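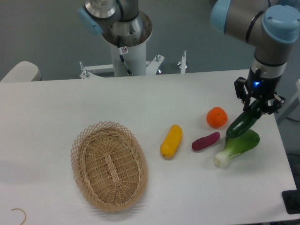 4. Recording a demonstration by remote control

In this section you teach the robot one complete task by moving its arms yourself from the operator seat. The robot stores what you do, and the training in section 6 uses these recordings. The example task in this manual is called "produce to basket": the toy vegetables and fruits on the table must go into the wicker basket, one after the other. It is a good first task for a new operator, and the pieces teach different things. A long piece such as the cucumber can be held at an angle over its neighbour, so the operator must watch the lower end of it and not only the fingers. The tangerine is round and wants to roll. Please read the whole section one time before you switch on the arms.

4.1 Before you start

You need the Sukier operator console, the two hand controllers, and a table prepared as in section 3. The recording program is called Zulmont and it starts together with the console. If the start page shows an older version than the one on the cover of this manual, update first. Recordings from old versions can be opened, but the gripper values are saved in a different way and you will have to convert them (see section 9).

Two persons should be present for the first day of recording. One is the operator. The other is the table person, who puts the pieces back between recordings and stays near the stop button. Later, an operator with experience can do both jobs, but it is slower.

CAUTION: The table person must never reach over the table while the console shows LIVE. Wait for HOLD, say "hands in" in a clear voice, and let the operator answer before you reach.

4.2 Taking control of the arms

1. Sit in the operator seat and put both feet on the floor. Adjust the height until your elbows rest on the supports.

2. Switch on the console and wait for the tone. The display shows HOLD.

3. Take the hand controllers. Do not press the triggers yet.

4. Move your hands until the grey hands on the display lie over the position of the real arms. The match does not need to be perfect, but when it is poor the program will refuse step 5.

5. Press both thumb buttons together and keep them pressed for 3 seconds. The display changes to LIVE, and from this moment the arms follow you.

6. Make a small slow movement with the left hand, then with the right hand. Check that the correct arm moves each time.

If the wrong arm moves, let go of both thumb buttons at once. The controllers were paired in the wrong order. Pair them again from the menu Devices, and start from step 3.

Note: When only one arm is needed for the task, you can park the other one with the menu Arms, Park. A parked arm stays in view of the head camera, and this is fine as long as it is parked in the same way in every recording of the set.

4.3 Setting out the pieces

The basket stays on the left half of the table and the pieces go on the right half. Leave a little space between the pieces, wide enough that the open fingers can come down on both sides of each one. In the first set all pieces lie flat. Later sets may have pieces that touch each other, but please do not mix the two kinds in one set. 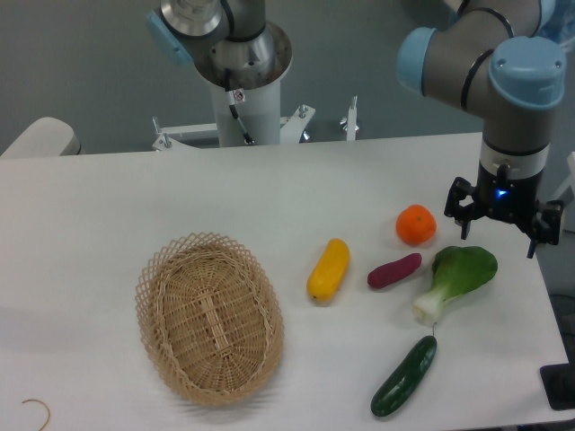
Change the layout a little after each recording. Turn one piece, exchange the places of two others, move the basket by the width of a hand. A robot that always sees the same layout learns the layout, and then it will close its fingers on the bare table when something has moved. The table person decides the new layout, because operators have the habit to choose what is comfortable for their own hand.

Keep the table clean of things which are not part of the task. Cups, pens and paper tape must go away before the set begins. If something must stay, leave it in one place until the set is finished.

4.4 Making the recording

1. Bring the arms to the ready position (menu Arms, Ready).

2. Open a new recording. Choose the task name from the list. Do not type a new name for a task that exists already — "basket produce" and "produce to basket" will become two different tasks in the training.

3. Press the foot pedal one time. A red line appears around the display and the recording runs.

4. Move the open gripper above the first piece. Stop there for a short moment.

5. Go down straight. Close the trigger slowly until the fingers hold the piece, then stop pressing. More force does not help, and the soft pieces can be marked.

6. Lift the piece until its lowest part is higher than everything that lies in its way, and higher than the rim of the basket.

7. Carry it over the basket and go down before you open the fingers. Do not throw the piece and do not let it fall from high.

8. Repeat steps 4 to 7 for the other pieces. Start with the piece nearest to the basket or with the one farthest from it, but keep this rule for the whole set.

9. Return to the ready position and press the foot pedal again.

CAUTION: Long pieces turn in the fingers when they are held near one end. If a piece begins to turn, put it down and take it again closer to the middle.

Note: Move at an even speed. New operators are often very slow above the piece and then very fast on the way to the basket. The robot copies both.

4.5 When something goes wrong

A small mistake does not spoil a recording. If you miss a piece and take it on the second try, go on. Such corrections are useful, and Nayeli Ayala from our training team asks operators to leave them in.

Cancel the recording (long press on the pedal) in these cases:

The piece fell off the table.
The table person reached in.
The basket was pushed so far that the arm could not reach it well.
You stopped for a long time to think or to speak with someone.
The display went to HOLD by itself.

In the last case, read the message before you confirm it. "Limit, elbow" means you asked for a position the arm cannot take. Bring your own elbow closer to the body and begin again. "Link lost" is a problem of the network, and section 8 explains it.

4.6 Checking and saving

After each recording the program plays it at double speed. Watch it to the end. Then choose Keep, Keep with note, or Delete. Use the note for anything the training team cannot see in the video, for example that the right trigger felt loose.

A set of 58 kept recordings is enough for a first test of this task. For regular use we recommend 100. Take a break between groups of recordings, and stop for the day when your hands are tired, as tired hands make shaky paths and the program does not filter them away.

At the end of the set:

1. Park both arms and wait for HOLD.

2. Choose Set, Close. Enter the name of the operator and the name of the table person.

3. Copy the set to the Tarawneh storage unit. Do not pull the cable before the light on the unit stops blinking.

4. Write the set number in the paper log.

Questions about this section go to Wilson Mosquera (console and controllers) or Lizeth Alvarado (recordings and storage). Section 5 explains how to cut a long recording into single pick-and-place parts.

Section 4 last changed: Jul 6, 2024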